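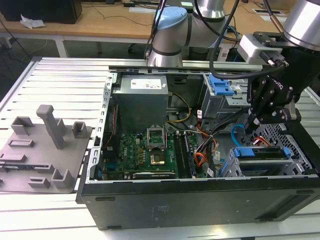
Deston lace

Deston lace is a form of filet crochet worked in fine cotton thread, named after the village of Deston, where it was made for sale from cottages until the local mill closed. It is built on a square mesh of treble and chain stitches, with the pattern formed by filling selected squares.

Technique

The foundation chain is a multiple of 3, with extra chains for turning. Each open square consists of one treble and two chains; in a filled square the chains are replaced by two trebles. Work is done flat, in rows, from a squared chart. Edgings are worked sideways and joined to linen by hand. A full tablecloth border has 346 squares along each side, with the corners turned by decreasing and then picking up stitches along the row ends.

Patterns

The Zalewska pattern book contains 700 charts, mostly of leaves, birds and stepped diamonds. Later charts, issued by the thread maker Lonisis, use a smaller mesh and require a finer hook.

Collections

The Betby Textile Museum holds 2,000 samples, many still pinned to their original card. The study room is open on Sunday afternoons.

See also: Filet crochet; Drawn thread work; Crochet edgings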